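Ticket: scoop policy, success rate dropped after retrain
Project: Hustico
Opened: Saturday, January 29, 2022
Status: open, waiting on rerun

Retrained on the full 1000 demos last night, same config as October. Success on the bowl task is 80 percent in sim and nowhere near that on the real arm. Five trials, all five missed on the scoop angle. Approach is fine, gripper gets over the bowl every time, then the tool goes in too steep.

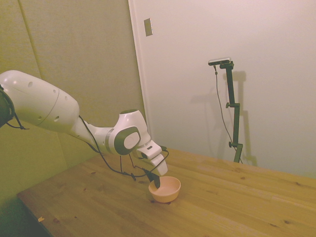

Prapai Nuchit
Research engineer, Srisuk lab

Flat end of the scoop goes into the bowl first, check the angle against your demos. Things tried so far:

- recalibrated the stand camera, no change
- old checkpoint, same table, same bowl: works. So not hardware
- swapped action chunk length back to 5, slightly better but still steep

My guess is the wrist rotation got normalized twice. Import script was changed when we merged the Sasard branch and I dont think anyone reran the stats file. Boonsong Prasertsri has the old one, asked him to send.

Also cables hang pretty low under the arm, pls watch them on teh rerun.

Next: rebuild stats, retrain short, same trials again. Will post numbers here.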